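Cliris 白板书写与擦拭记录集 说明文件

版本日期：2021年4月2日
维护：Cliris 项目组
语言：中文（字段名为英文）
状态：可用，仍在补充

一、概况

Cliris 收录的是办公室和教室里白板的日常使用情况：写字、画线、擦除、清洁，以及板面在这些动作之后的样子。全集共 658 条记录，来自 4 间房间。每条记录包含若干静态照片、一份文字标注和一张使用登记表。

整理这套资料的起因很普通。我们在 Steruvance 办公楼里有几块白板，用了几年以后，有的一擦就干净，有的怎么擦都留一层灰。换过笔，换过板擦，也换过清洁剂，但每次换的时候没有留下记录，后来谁也说不清到底是哪一样起了作用。于是从八月开始按固定格式登记，登记表攒多了，就整理成了现在这一套。

资料面向的读者是管理会议室和教室的人、采购书写用品的人，以及研究板面、文具和书写痕迹的人。照片也可以用作图像标注练习，但标注的颗粒度是按白板维护的需要定的，别的用途可能需要重新标。

二、房间与白板

四间房间分别编号 R1 至 R4。

R1 是大会议室，白板固定在长墙上，正对窗户。白天反光较重，上午拍的照片里板面右半边常常看不清浅色字迹。这块板使用最频繁，登记条数也最多。

R2 是小会议室，没有窗，全部靠顶灯照明。白板安装高度偏低，坐着也能写到中部。

R3 是培训教室，前后各一块板。前面的板是讲课用的，后面的板主要贴日程和写通知，字迹停留时间长，有的内容一放就是几个星期。两块板在登记表里分别记作 R3-F 和 R3-B。

R4 是 Fu 工作间，白板装在工作台旁边，平时记物料和尺寸。板边离台面近，笔槽里容易落灰和碎屑，清洁频率比其他房间高。

各块板的板面材质没有统一。R1 和 R3-F 是搪瓷面，R2 和 R3-B 是烤漆面，R4 的铭牌已经脱落，材质栏填的是 unknown。做对比的时候请按材质分开，混在一起算出来的结果没有什么意义。

三、书写用品

登记表里的笔一律按颜色和笔头形状记录，不记品牌。颜色有黑、蓝、红、绿四种，笔头分圆头和斜头。

笔杆颜色和笔帽颜色分两栏填写。这样做看起来啰嗦，但我们遇到过笔帽套错的情况：红帽子底下是黑笔，或者反过来。只看笔帽登记颜色，后面核对字迹时就对不上。现在的规则是以写出来的颜色为准，填在 ink_color 栏；笔帽颜色填在 cap_color 栏；两者不一致时不必更正，照实填写。没有落笔、看不到字迹的照片，ink_color 填 unknown，不要从笔帽颜色推断。

板擦有三类：毛毡擦、磁性海绵擦、超细纤维布。纤维布每周统一清洗，清洗日期记在用品表里。毛毡擦用到表面发亮就换，换下来的那一块不再放回笔槽。

清洁剂用过两种，一种是市售的白板清洁液，另一种是清水加少量中性洗涤剂。登记表里写作 C1 和 C2。不使用清洁剂的干擦写作 DRY。

四、板面状态的分级

板面状态分五级，填在 surface_state 栏。

0 级：干净。板面没有字迹，也没有可见的残留。
1 级：个别小痕迹。整体干净，局部有淡淡的灰印或点状残留，不影响书写。
2 级：成片的淡印。上一次的字迹隐约可辨，但不影响阅读新写的内容。
3 级：明显的旧字。新旧内容会混淆。
4 级：无法正常使用，需要用清洁剂处理。

判断时站在正对板面、离板一臂半的位置看，不要贴近看。贴近了几乎每块板都能找到毛病，分级就没有区分度了。照片标注时则以照片里能看到的为准，不去猜测照片以外的部分。 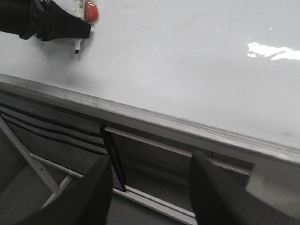
0 级和 1 级之间最容易有分歧。第一轮标注时，有人把靠近下边框的淡印忽略掉，有人一见灰印就记 1 级。后来统一规定：只要在书写面以内，不论大小，都记 1 级；落在边框或笔槽上的灰尘和划痕不算板面状态，另填 ledge_note 栏。反光也不算残留。拿不准一块亮斑是反光还是清洁剂的水痕时，看它的边缘和走向，再对照同一时段的其他照片；仍然定不下来的，在 glare 栏填 Y，surface_state 照常填写，并在备注里写明。

按这个规定回头重新核对了 143 条记录，改动后的结果已经并入现在的版本，旧的分级值保留在 surface_state_old 栏，供需要的人查对。

五、边框和笔槽

笔槽原本不在登记范围内，是后来加的。加的原因是发现板面下沿的灰印和笔槽里的积灰有关系：擦板的时候手往下带，板擦碰到笔槽里的粉末，再往上擦一下，就把灰抹回板面了。所以板面下沿四指宽的范围常常比中间脏。

ledge_note 栏为自由文本，建议写明以下几点：有没有积灰，有没有划痕，放了什么东西。金属边框上的细划痕大多是放板擦和笔时磨出来的，不影响使用，写“细划痕”即可，不必逐条描述位置。边框本身的拉丝纹不是划痕，标注时注意区分。

笔槽清洁的做法：先把笔和板擦拿开，用半湿的布从一端擦到另一端，再用干布走一遍。角落里的粉末用小刷子扫出来。不要先喷清洁剂，粉末遇湿会结成黑泥，更难弄干净。

六、动作标注

文字标注里的动作词表如下。

hold：持笔，笔未接触板面。
touch：笔尖接触板面，尚未形成线条。
write：书写文字或数字。
draw：画线、画框、画箭头及其他图形。
erase：用板擦或布擦除。
wipe：用清洁剂擦拭。
place：把笔或板擦放到笔槽上。
none：没有动作，仅拍摄板面。

单张照片只标一个动作。笔尖离板面很近但看不出是否碰到时，标 hold，不标 touch。笔尖在板面上的影子可以帮助判断：影子和笔尖之间有空隙，说明没有接触；影子和笔尖连在一起，再放大看。单凭一张照片判断不了笔是要落下去还是刚抬起来，词表里也就没有设这两项。

erase 和 wipe 的区别只看是否用了清洁剂，与用什么工具无关。从照片上分不清时，以使用登记表为准。

七、文件与字段

目录结构：

cliris/photos/ 照片，按房间编号分文件夹
cliris/labels/ 文字标注，每条记录一个文件
cliris/logs/ 使用登记表，按月汇总
cliris/supplies/ 用品表，含笔、板擦、清洁剂的启用和更换日期
cliris/docs/ 本说明及标注手册

主要字段：

record_id 记录编号，全集唯一
room 房间编号
board_material 板面材质，enamel、painted 或 unknown
action 动作，见第六节
cap_color 笔帽颜色，看不到填 unknown
barrel_color 笔杆颜色，看不到填 unknown
ink_color 字迹颜色，看不到填 unknown
tool 擦除工具
cleaner 清洁方式，C1、C2 或 DRY
surface_state 板面状态，0 至 4
surface_state_old 重新核对前的分级，没有改动的留空
ledge_note 边框和笔槽情况
glare 是否有反光，Y 或 N
remark 备注

标注文件为 UTF-8 编码。早期有一小部分登记表是手写后录入的，日期格式不一致，已经统一过，若仍发现错位请按第十节的方式反馈。

八、标注过程

每条记录由两人分别标注，互相不看对方的结果。两人一致的直接采用，不一致的由第三人看照片和登记表后决定，决定理由写入 remark 栏。

分歧主要集中在三处：0 级和 1 级的界线，hold 和 touch 的界线，以及蓝色和黑色字迹的区分。最后一项多数出现在 R2，那里的顶灯偏黄，笔快没水的时候蓝字和黑字在照片上很接近。R2 的 ink_color 栏建议结合用品表使用。

文字标注要求写得短，写看到的东西。不写推测，不写评价。“板面干净，下沿有一处淡灰印”是合格的写法；“白板刚擦过，效果不错”不合格，因为照片里看不出刚刚发生了什么，也没有依据说效果好坏。

九、已知的问题

房间数量少，板面新旧程度接近，结论不宜推广到室外公告板、玻璃板或黑板。

R1 的记录偏多，抽样时如不加权，结果会偏向那块板的情况。

绿色笔的记录很少，四种颜色之间做擦除难度对比时，绿色一项不可靠。

干擦次数没有完整登记。会议中间随手擦掉几个字的情况，大部分没有记下来。登记表里的 DRY 只代表会后的整板擦拭。

有字的照片里，涉及会议内容的部分已经遮盖，遮盖区域不参与分级。遮盖面积过大的照片没有收入。

反光没有做后期处理。我们试过把反光区域修掉，修完以后淡印也跟着消失了，所以保留原样。

C2 的配比前后有过一次调整，调整前后的记录没有分开编号，只能按日期对照用品表查。

十、使用与反馈

资料可用于内部管理、教学和非商业研究。转载标注手册请保留项目名称。照片不得用于推断房间使用者的身份或工作内容。

用作训练或评测时，请按房间划分，不要把同一间房的记录同时放进两边。同一块板在相邻几天的照片非常相似，随机划分会让结果虚高。

发现标注错误，请在反馈中写明 record_id、字段名、现有的值和建议的值，一行一条。没有编号的反馈我们很难定位。对分级标准本身有意见的，请单独写，不要和具体错误混在一起。

Cellau 仓库里的旧白板计划在下一版加入，材质和使用年限与现有的几块都不同，届时总数预计会到 1,000 条。新增部分沿用现在的字段，另加一栏 install_year。R3-B 的长期停留字迹也会继续登记，目前已有的几条见 logs 目录下对应月份的汇总表，标注手册附录里有一份按停留天数排列的索引。

十一、改动记录

本版：增加 ledge_note 和 glare 两栏；动作词表拆分 hold 与 touch；重新核对 0 级和 1 级的记录；用品表补齐毛毡擦的更换日期。

上一版：统一日期格式；笔杆颜色与笔帽颜色分开登记；删除重复照片。

初版：收录 R1 和 R2 的登记表及照片。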